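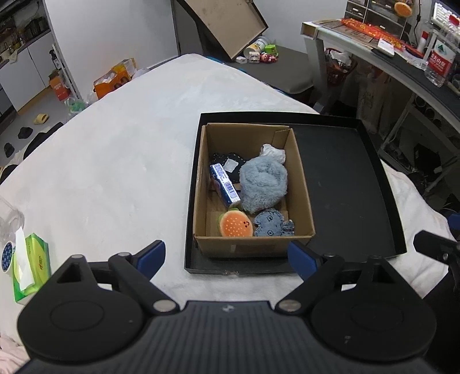

Moving back to a town you left at nineteen is mostly a matter of finding out which of your opinions about it were wrong. I had Fulska down as a place with one decent bakery, no parking and a bus that came when it felt like it. The bakery has closed. There is now plenty of parking, a good deal of it where the bakery was.

The bus, though, is the same bus. I don't mean the same service, I mean I recognized the seat fabric. It's the 302, and it goes to Mastitz by way of every mailbox in the county. On the map Mastitz is a short hop up the valley. On the 302 it takes 48 minutes, and you learn a lot about other people's groceries.

I gave up the car in March, when the garage called with an estimate and then, after a respectful pause, with a second estimate. So I've been a bus person for a while now, and I've picked up the local customs. You do not sit in the front left seat. There's no sign, but I sat in it my first week and a whole bus went quiet. You thank the driver when you get off, even if he missed your stop, and possibly more warmly if he did. And you never ask whether the bus is late, as it implies you had somewhere better to be.

The timetable is a lovely piece of writing. It's posted in the shelter behind plastic that has gone the color of weak tea, and it has footnotes. One of them refers to school days, one refers to market days, and the third is a little cross that doesn't appear anywhere else on the page. I've asked. The man at the ticket window in Mastitz looked at the cross for a long time and said it was probably still in effect.

There was talk over the winter of an app. It was going to be called Clomeo and it would show you where the bus was on a little map. The posters went up and they were quite handsome. I downloaded it the day it came out and it told me the 302 was in a lake. To be fair, it was very clear about which lake. I kept checking for a week or so, the way you'd look in on a sick relative, and on 2 mornings out of that week the bus had made it back to dry land. Then I went back to standing at the curb and leaning out to look up the road, which works fine and doesn't drain the battery.

The fare went up on 19th August. It's 60 cents more each way, and the notice thanked us for our continued enthusiasm. I'd grumble louder, but the walk is three hours and mostly uphill, and I tried it once out of spite. Got as far as the Kauppinen feed store, bought a bottle of water and a bag of birdseed I had no plans for, and waited outside for the 302 like everyone else. It was early. I had to run.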